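Speaker notes: Access credentials for mid-size venues
Keisha Ruiz-Ortega
Plindbridge, April 13, 2023

Opening

Put the title up and leave it there while people sit down. Introduce myself briefly: access planning at Lebrun, before that box office and gate operations at Oltdale. The talk covers printed credentials for halls and festival sites with a single perimeter. Stadiums have different problems and I will not get into them.

State the scope early. A credential is a printed or encoded object that tells a gate worker two things: whether the holder may pass, and into which zone. Tickets do the first job. Passes have to do both, many times a day, for people who are carrying things and in a hurry.

Zones before artwork

Most pass programs begin with a designer and a logo. Ask the room who has received finished artwork before the zone list was agreed. Wait for hands.

The order that works at Lebrun is zone list, door list, staffing plan, then artwork. The zone list is short. Oltdale started with 17 zones on paper, several of which shared every door with another zone. If two zones have the same doors and the same people, they are one zone. Walk through the merge on the next slide, left column to right column, and pause at the loading dock because someone always asks about it. The dock stays separate: vehicles, different hours, different insurance.

Show the door list for the same building. Each door gets one line: location, zones on either side, hours open, who checks. A door that is locked for the whole event still gets a line.

Color and lettering

Gate workers read color first, then large lettering, then everything else. At night under sodium light, orange and red move very close together, and pale yellow goes to white. Test under the lamps that will be in use at the door. A proof approved at a desk says little about a side entrance at 11 p.m.

Lettering: one word or one number per zone, as large as the card allows. Set it so that it can be read when the card has turned on its lanyard. Print both faces. A single-sided pass spends half its working life facing the holder's shirt.

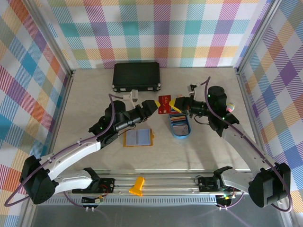 Names of categories matter more than people expect. "Artist" and "Artist Guest" look the same at arm's length. "Guest" and "Crew" do not. Avoid any pair of categories that share a first word. Avoid numbering categories in a way that suggests rank unless rank is what the door is checking.

Holder name goes small, at the bottom. A photo is useful for multi-day passes and a waste of time for single-day ones — the production time is better spent on the list at the accreditation desk.

Stock and attachment

Keep this section short. Three points.

Card thickness affects printing speed and how well the slot holds. Pull-test the slot on the actual stock with the actual clip. Plaltard's spring clips tore through our thin cards at the corners of the slot, and we went to a rounded slot with a wider margin above it.

Lanyards need a breakaway for anyone working near machinery or rigging. Order those separately and store them in their own box.

Wristbands for short access, cards for long access. Mixing them within one category doubles the briefing.

Issue and return

The desk is where pass programs fail. Figures for the slide: 2 desks, 20 minutes longest wait at Oltdale in the first year. After splitting collection by surname and moving problem cases to a separate table, the longest wait was 15. Most of that gain came from the separate table. One missing name can hold up a whole line of people whose passes are already printed.

Lost passes. Log the serial, void it, issue a replacement with a visible mark. Send the voided serial to every door by the same channel each time. If the doors have no scanners, the list has to be on paper and short enough to read, so reprint it daily and drop expired entries.

Returns. Collect long-access cards at the final sign-out, with the radio and keys. Do not ask for single-day cards back.

Likely questions

Chips: useful when you need occupancy per zone or fast voiding. They do not remove the need for color and lettering, as the reader at some door will be down at some point.

Copying: holographic film slows down casual copying. Changing one detail of the artwork each day does about as well for less money, provided the gate sheet is updated.

Phones as passes: fine for the perimeter, poor backstage. Batteries, gloves, dark corridors.

Leave the door list template on screen during questions. Paper copies are on the table by the exit.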